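Sandro Benedetti wants me to believe that a sweater should never be hung. He has said so to paying customers since April, when he began giving folding classes above a yarn shop in Tillerby, and he says it again before I've got my coat off.

"Hangers ruin knits," he says. "The shoulders go first."

I have hung sweaters for years and my shoulders look fine to me. He shrugs. "You've stopped seeing it."

The class costs $36 and runs 70 minutes, which strikes me as a lot of minutes for folding. Benedetti says most of that goes to laying things out. He wants each piece flat on a bed, sleeves away from the body, before anybody makes a crease. I ask what a person learns from staring at a spread-out sweater.

"Where the thick parts are. Cables, seams, the collar. You fold across a cable and you get a lump, and then the pile leans."

Does the pile leaning matter? "It matters when it falls on you."

He used to sell storage boxes for a firm called Flurkar, and I wondered when the boxes would come up. It took less than an hour. He says he gets no commission and that a plain drawer does the job. The drawer he showed me was, I'll admit, very tidy. It was also his own drawer, in his own house.

On color-block sweaters he gets almost heated. People fold them so only one color shows, he says, then buy another because they forget what they have. I asked for evidence. "My sister," he said.

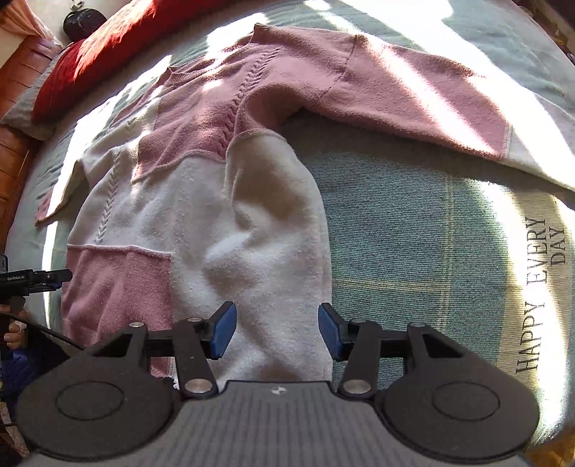 *A pink and off-white cable-knit, laid out on the bed.*

I tried his method at home on four sweaters. Three stayed put. The fourth, a bulky one, came undone in the drawer, and I hung it back up.

"Then you rushed the sleeves," Benedetti said when I called. He offered me a second class at full price.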